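My Paper Trading Project: Did Mususport Beat Doing Nothing?

So for my final project I picked one small stock and tried to trade it on paper using nothing but its dividend dates. I went with Mususport, a sporting goods maker, mostly since I own a pair of their socks and the ticker was easy to remember. No real money was harmed (I don't have any).

My rule was simple. Buy 221 shares two days before the stock goes ex-dividend, hold for seven trading days, then sell, no matter what. I started in April and ran it back through old price data from the Brukwood library terminal, which gave me 8 trades total. I know that's tiny! My section leader wrote "sample size??" on my proposal and fair enough.

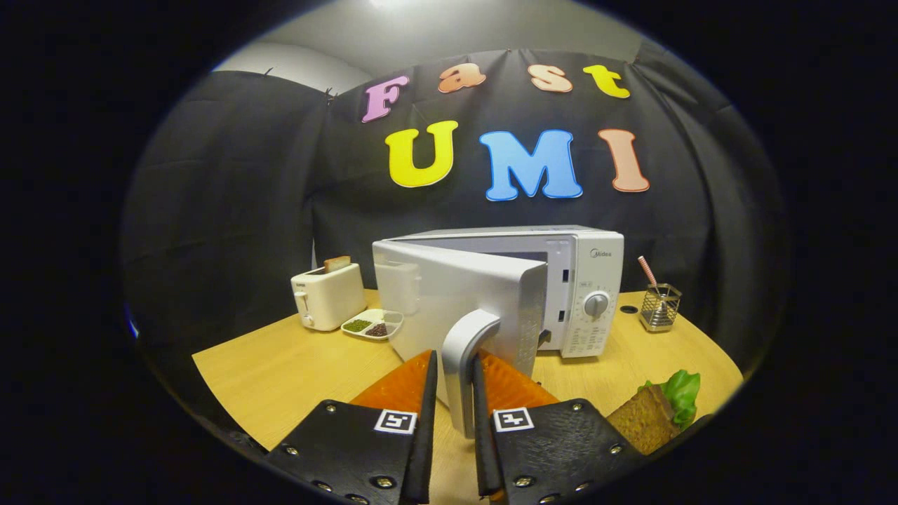
The part I got wrong at first was the price drop. I figured you'd collect the dividend and walk off happy, but the stock usually opens lower by close to the same amount on the ex-date, so my first spreadsheet was counting free money that wasn't there. Once I fixed that column, two of my best trades turned into small losers. Ouch.

I also compared everything to Kneath and Maston, the other two companies in our class data set, just holding them the whole time. Kneath did better than my rule. Maston did worse, but it doesn't pay a dividend, so I'm not sure it was a fair matchup and I should have picked something else.

If I did this over I'd add trading fees from the start and test a longer hold. The spreadsheet is in the class folder, last edited 27th September, and the tab called "old" is the one with the mistake in it, so please don't grade that one.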